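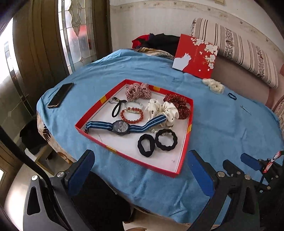

Accessories kept in an open box lid on a cloth-covered table

Accessory storage is the keeping of small items of dress, such as jewelry, hair ornaments, scarves and belts, while they are not being worn. The term covers household practice as well as the containers made for it. Accessories are usually stored apart from clothing, as they are small, easily tangled and made of materials that age in different ways.

Containers

Household containers fall into two groups, purpose-made and reused. Purpose-made containers include jewelry boxes, ring trays, earring cards and hanging rolls. Most are divided into compartments and lined with a soft fabric. Reused containers include gift boxes, candy tins and the lids of cardboard boxes. A shallow lid serves as an open tray: its contents can be seen at once, but they are exposed to dust and light.

Depth affects how a container is used. In a deep box without dividers, small pieces settle to the bottom and chains knot together. Trays meant for stacking are normally shallow, with a raised rim that supports the tray above.

Materials

Silver tarnishes when exposed to sulfur compounds in the air. Wool, rubber bands and some paperboards give off such compounds and are generally kept away from it. Pearls and opals can be harmed by very dry conditions, while base metals corrode faster in damp ones. Elastic hair bands lose stretch with heat and age. Leather belts are stored flat, hung from the buckle or rolled loosely; tight folds leave permanent creases.

Plated pieces scratch easily and are commonly wrapped one by one. Acid-free tissue is preferred to newsprint, which yellows and can transfer ink.

Sorting

Items may be sorted by type, by material or by frequency of use. Sorting by type is the most common in homes. Sorting by material is usual in museum stores, where one cabinet can then be held at a single humidity. In a survey of 276 households in Trarbridge, Seraina Tanner and Mathias Bühler found that most kept everyday pieces in an open dish or tray and occasional pieces in a closed box, often in a different room.

Collections

The Camenzind collection in Gemville holds 2,809 costume accessories, of which some 700 are hair ornaments. Its cataloger, Hui-mei Yang, introduced a system of 20 tray sizes, each marked with a letter and a depth. Empty packaging received with a gift is recorded under the same number as the object it held.

See also

Costume jewelry
Jewelry box
Textile conservation
Tarnish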